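Teleop days at the bench, mostly paper bags

Adwoa Dogbe here, back with another page from the shed in Fludham. For anyone new, I spend a fair chunk of my week driving a robot arm by remote control so it can learn household jobs from me. I do the job, the arm copies my hand through the controller, the whole thing gets saved as a demo, and then I do it again. And again! This lot is from the paper bag task, which I've grown weirdly fond of.

The job sounds dead easy. Pick up a folded paper bag, carry it across the bench, put it down flat. My mum reckoned a kid could do it (true, and the kid would be quicker). But paper is a proper menace when you can't feel it. Squeeze too hard and you get creases that stay for good, and if you're too gentle it slides out on the way over and you're chasing it round the bench with a pair of fingers you're steering from a chair. I've got 205 good demos of this one saved so far and I still muck up the pickup most mornings until I've had a coffee.

What I've learned about paper is to slow down right before the grip closes. I come in from the top, stop, have a look through the wrist camera, then close in tiny nudges. Norklow (that's the controller I use, a chunky old thing with a squeeze handle) is pretty twitchy in the last bit of travel, so I rest my elbow on a rolled-up towel. Best upgrade I've made all year and it came out of the linen cupboard.

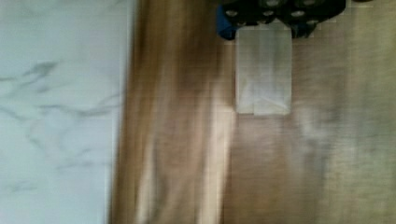 Then there's the carry, where I used to rush. If you whip the arm sideways the bottom of a bag swings like a pendulum, and the learned version picks up that swing and makes it worse. Frimpong, the training software, plays my demos back to me at the end of a session, and you can spot the impatient ones straight away — they're all the ones from just before lunch. I bin those now. It hurts a bit, chucking out a run where the bag ended up in the right spot, but a sloppy demo teaches sloppy.

A few people have asked whether I guide the arm by hand as well. Yep, sometimes! For wiping and for opening drawers I'd much prefer to grab the thing and push it through the motion, you get a lovely natural path. For bags I stick to the remote, as my own hand ends up in front of the camera otherwise and the arm learns to expect a big pink mitt hanging about.

The put-down is still my weak spot. Lower, pause, open, lift straight up. I tend to lift on an angle and drag the paper along with me. We had a go at fixing it in June by changing the order I practise in, six put-downs on their own before I'm allowed to do a full run, and that's helped heaps. I'd like to get to 226 good ones before I call this task done and hand the set over to Varnia, the project all of this feeds into.

Next up is tea towels, which I'm told are worse. If you do this sort of work yourself and you've got a trick for letting go of paper cleanly, please send it my way, I'll try anything once. Comments are open under the gallery and I do read them, usually with the arm parked and my feet up.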